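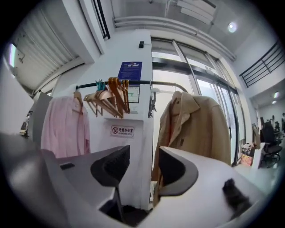
Gripper lost its close command mid-move again, fourth time this week, and I'd like opinions before I start replacing things at random (my usual method). The job is moving hangers along a garment rail. The hand gets to the hanger, the fingers start to shut, and then the controller decides it has never heard of a gripper. Fingers stay wherever they were. The arm, full of confidence, carries on to the drop position with nothing. It happens nearly every time on the empty wooden hangers bunched up in the middle of the rail, hooks all over each other, and so far never on the trench coat on the white plastic one. Fault code is 777, which the manual lists as "general." Thanks, manual.
Setup: Rirnel two-finger hand, Zeva controller, 5 m cable.
- rorkside_si

Cable. It's always the cable. Unplug it, look at the pins, feel bad about yourself, plug it back in.
- torque_and_regret

Already did the pins. They looked fine and I felt bad anyway.
- rorkside_si

Not the cable, or it would drop out on the coat too. Wooden hangers jammed together like that are a stiff target. The fingers hit two or three at once, motor current spikes, the driver trips. What's your force limit set to?
- jummai_i

Whatever it shipped with.
- rorkside_si

There's your answer. Put it at 14 N and slow the close. And spread the hangers out a bit while you're testing.
- jummai_i

Disagree. A current trip on that controller gives you its own code. 777 is lost comms. I had months of it on a Nwosu arm and it was the connector at the wrist, which only let go when the wrist rolled past a certain point. Does the arm roll to line up with tilted hangers?
- torque_and_regret

...yes. The coat hangs straight so the wrist barely turns for that one.
- rorkside_si

I'll wait here for my apology.
- torque_and_regret

Can we talk about the other thing? The hand stops answering and the arm KEEPS MOVING. I don't care which of you is right about the cable. If the controller can't confirm the gripper state the whole cell should stop. What if it loses comms with something already in the fingers and somebody's reaching in to straighten a shirt?
- haltline

It's a clothes rail, not a press. Worst case you get hit with a hanger.
- mossy_relay

I have been hit with a hanger, at speed, in the eyebrow. Would not repeat.
- haltline

haltline is right and I should have said it first. Si-woo, tie gripper status into the stop chain before you run it again. There's a checkbox for it under tool faults and it comes switched off, for reasons I've never had explained to me.
- jummai_i

Box is ticked. Ran it by hand with no grip at all, only rolling the wrist back and forth, and got 777 just short of full roll. Arm stopped dead this time. So it's the connector, or the last bit of cable going into it.
- rorkside_si

Cable. It's always the cable.
- torque_and_regret

You said connector an hour ago.
- jummai_i

The connector is the end of the cable.
- torque_and_regret

Rirnel wants 1,295 for the replacement wrist harness, no partial repairs. Has anyone re-crimped one of these?
- rorkside_si

Yes, twice. The first one doesn't count. Leave more slack at the roll joint than looks tidy, and lower the force limit while you're in there. I'm still not happy about the force limit.
- jummai_i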